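Tea fair at the Karmont hall, Tuesday - notes typed up on the train

Got in just after opening. Queue already past the cloakroom. Paid at the door, got a paper wristband and a map with half the stand numbers wrong. Never mind. Hall is long, low ceiling, terrible echo, decent loos.

First stop Sinaga, leaf and nothing else. Big tins, scoops, a man weighing out while talking to three people at once. Bought the small broken-leaf black, 500 g, and carried it round for the rest of the day like a brick. Good smell though. They do a smoked one too, too much for me, fine if you like bonfires.

Waltova next door had glassware. Jars, jugs, spare taps, lids sold seperately. Asked about taps that don't drip and got a long answer about washers. Short version: buy two washers, keep one in the drawer. Stand 643 on the map, nowhere near 643 in the hall.

Then Iren, the one I'd come for. Iced tea, served by the cup. Juwita Santoso was giving the talk, 30 minutes, ran over, nobody minded. Her points as I scribbled them:

Brew it stronger than you'd drink it hot, the ice does the rest.
Cool it before it goes in the jar. Cloudy otherwise.
Crushed ice for a short drink, bigger lumps if people are going to wander off with it.
Fill the cup with ice first, all the way if you dare, then tea.
Sugar as syrup, never grains.

Somebody asked about lemon. Lemon at the end, she said, and not in the jar. Somebody else asked about milk and we moved on.

The serving is simple. Glass jar up on a wire stand so the tap clears a tall cup, ice in the cup, cup under the spout, tray on the table for putting things down. A black tray shows the drips less than a white one, or so I thought, but you do still see them. Must get a stand like that for ours, we've been balancing the jar on a cake tin since last summer.

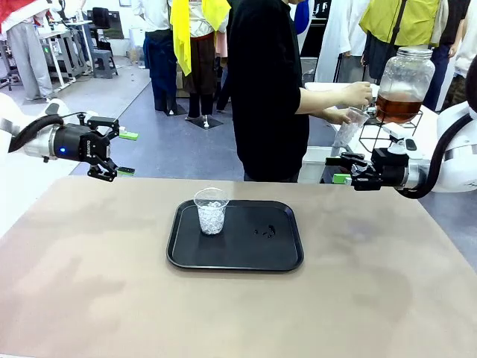
Tasting and the rest

Had two cups. First one plain, properly brisk, bit of malt. Second with a ginger syrup that caught the back of the throat - liked it more than I expected to. 400 ml is a lot of cold tea at eleven in the morning.

Danang Sembiring did the afternoon slot on water. Missed the start, was eating a cheese roll on the stairs. What I caught: filter it if your kettle furs up, and don't reboil. He had three jugs made with three waters and I could only tell one apart. The woman beside me got all of them, very pleased with herself.

Lunch dear, seating poor. Go early. Bring a bag with a proper handle, and cash for the smaller stands as the card machines kept dropping out. Next one is in April, same hall, and I'll be going straight to Waltova for that washer becuase I forgot to buy one.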